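ok so Grunport rowing regatta thread, typing fast, boat trailer leaves soon

Kurkus won the mixed eights. By a bow ball. Whole bank went nuts, I have no voice left

We (Fudden) came third and I'll take it. Were dead last at the 600 mark. Then the stroke side woke up and we just kept walking through people

Still annoyed about the lane draw tho. Outside lane, crosswind, zero shelter until the boathouse. Results sheet says 2018-07-10 and "light breeze" lol. Light where

Mohammadi Cup heats got cut down to 300 meters after the wind picked up. Right call imo. Half the juniors were steering with their eyes closed by then

To the crew that stopped to check on our single sculler when he went in – thank you. Cost you your heat and you didnt even shrug. He's fine, cold, eating everything

Entry fee is going up to 29 next season btw. Per seat. Not per boat. Clubs our size are going to feel that, please write in before October if you care, they do read the emails

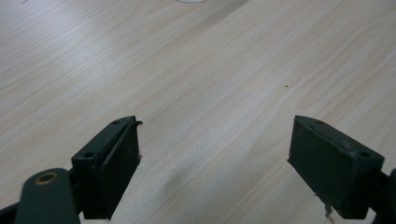 Steering is what I want to fix before the next one. We drifted the whole second half and our cox was calling it, we just didn't respond. Look at the grain on the table, long lines running off on a slant with a little wobble in them – pretty much our course. That tiny dark speck is the buoy we nearly hit. Anyway, trailer's loaded, gotta go, replies later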